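External SSD keeps dropping off when the laptop sleeps on a desk dock

Daichi Fukuda
Posted Wednesday

I have a Bovico 4-port dock on my desk with a Trometti external SSD plugged into it. When the laptop wakes from sleep the drive is gone and I get a "not ejected properly" warning. It happens around 80 percent of the time. Plugged straight into the laptop, the drive survives sleep. Dock firmware is 202. Keyboard and mouse on the same dock are fine. Is the drive bad or the dock?

Boglárka Szénási

Probably the dock. Firmware 202 cuts bus power to the data ports a few seconds after the host sleeps. Input devices reconnect without any visible error, but a mounted volume does not.

Steps, in order:
1. Eject the drive and update the dock firmware from the Bovico utility.
2. Unplug the dock from the wall for a full minute. A restart of the laptop is not enough.
3. Turn off "put hard disks to sleep when possible".
4. Reconnect the drive with the short cable it came with.

If it still drops, run First Aid on the volume before you copy anything else to it.

Osamu Iwasaki

Had the same thing with a Higuchi dock. Bought a different dock. Fixed.

Isla Gunn

Step 2 is the one people skip. I would also check the power supply. A drive of this type can pull more at wake than a low-wattage adapter leaves over, and the symptom is identical. My log had 2,099 disconnect entries before I swapped the adapter.

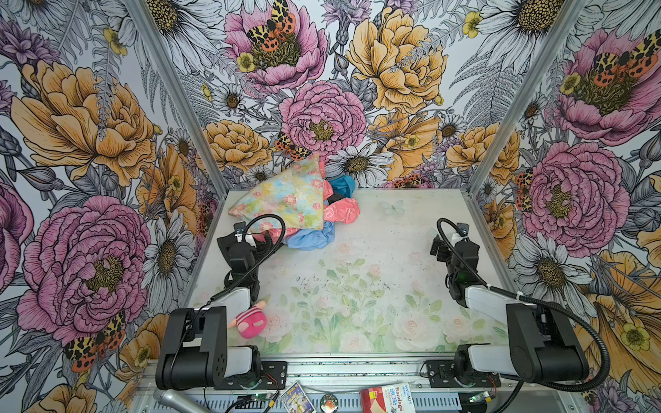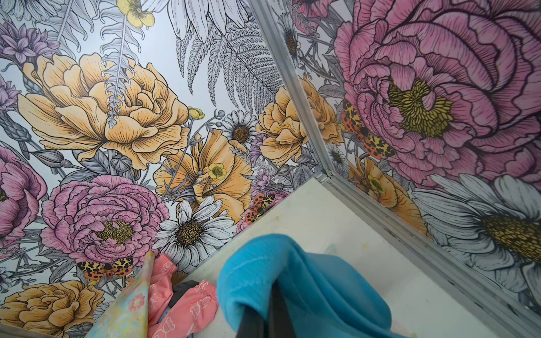 Related topics
Dock not charging laptop at full rate
Second display flickers after wake
Mimero hub gets hot with lid closed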